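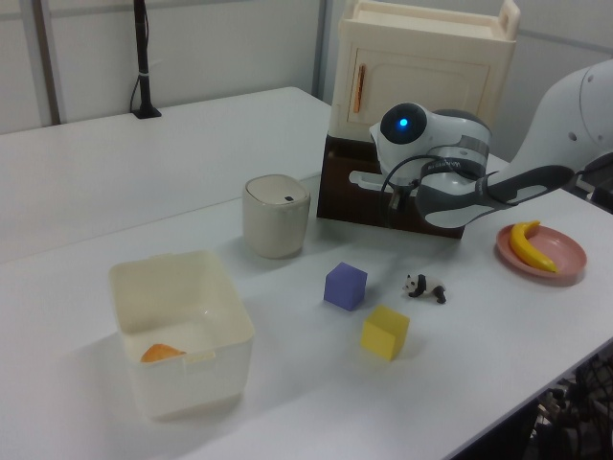

Small items sorted for the spring loan cycle: play cabinet, foam cubes, toy panda, and plate with banana.

COMMUNITY LENDING | Toy Library News

February
By Ezequiel Nieto, Collections Office

The Gututari Toy Library wishes to inform member families of several changes to the pretend play collection. The changes take effect with the next loan cycle and apply at both of our service points, Olmedo Street and the Patison Annex. Families with items currently on loan do not need to return them early.

The pretend play collection remains the most heavily borrowed part of our holdings. During the past year it accounted for 1820 loans, and 436 member households borrowed from it at least once. Heavy use of this kind is welcome, but it has made the collection harder to keep in order. Sets were assembled over many years from donations and from modest purchases, and in a number of cases the contents no longer matched the card kept with them. The Collections Office has therefore reviewed the entire group and recataloged it.

Under the former system, furniture pieces and loose pieces were lent together as a single set. A family that wanted only the cabinet was required to borrow the play food as well, and a single missing piece could keep the whole set off the shelf for weeks. Beginning with the new cycle, furniture and loose pieces will be cataloged separately. Play cabinets, small stands, and similar items will each carry their own number. Loose pieces will be lent in open plastic bins, with a contents card attached to each bin. Members may borrow one furniture piece and one bin at the same time, and these will count together as a single loan.

Cabinets with a door above and a drawer below have been given particular attention. Staff have checked that doors open fully, that drawers run to the end without tipping, and that the handles are firmly attached. Members are asked to empty both compartments before returning a cabinet. A considerable number of small pieces have been located in drawers long after the household concerned had paid the replacement fee. Where this has occurred, the fee has been credited to the member's account, and a written notice has been sent.

Loose pieces have been grouped by use. Play food and plates are now kept together, so that a child who borrows a banana will also have something to serve it on. Foam cubes have been moved out of the general construction shelves and may be borrowed with any pretend play bin, as many parents reported that younger children use them as cups, parcels, or seats for their animals. Small animals may likewise be added to any bin on request at the desk. Chips and counters will continue to be lent only to households that have confirmed there is no child under three at home. This confirmation must be renewed each year and may be given in person or by telephone.

Cleaning procedures have also been revised. Hard plastic pieces should be wiped with a damp cloth and mild soap before return. Foam pieces should be wiped lightly and left in the open air until fully dry. They should not be placed in a dishwasher or a clothes dryer. Members need not clean soft items, which are handled by staff. An item returned in poor condition will not result in a charge on the first occasion, but the member will be asked to review the cleaning sheet with the desk attendant.

The recataloging covered around 700 individual pieces. A small number were withdrawn from lending on account of cracks, loose parts, or worn surfaces. Withdrawn pieces that remain safe for supervised use have been transferred to the play corner at the Patison Annex. The rest have been discarded. The office regrets that the blue tea service, a longtime favorite at Olmedo Street, was among the items that could not be kept.

Replacement shelving for the pretend play area was supplied by Farkov, the firm that fitted the puzzle room at Olmedo Street. The new shelves are lower than the old ones and allow children to see the contents of each bin without assistance. Bins should be returned to the desk and not placed directly on the shelf, as each must be checked against its contents card before it is made available to the next household.

Members are reminded that the standard loan period for pretend play items is 2 weeks. One renewal is permitted, provided that no other household has placed a reservation. Reservations may be made at either service point. An item reserved at one location may be collected at the other, although members should allow additional time for the transfer.

The Olmedo Street service point will close at noon on Thursday so that the remaining labels can be applied. The Patison Annex will keep its usual hours and will accept returns for both locations that day. Items due on the day of the closing may be brought back at the next opening without penalty.

The library continues to accept donations of pretend play pieces in good condition. Plates, play food, and small animals are especially useful at present. Larger furniture can be accepted only by prior arrangement, owing to limited storage. Donors are kindly asked not to leave items outside the entrance when the library is closed.

Questions regarding the new catalog numbers, credited fees, or the annual confirmation for small pieces should be directed to the Collections Office. Printed copies of the revised loan rules are available at both desks, and a copy will be enclosed with each bin during the first cycle.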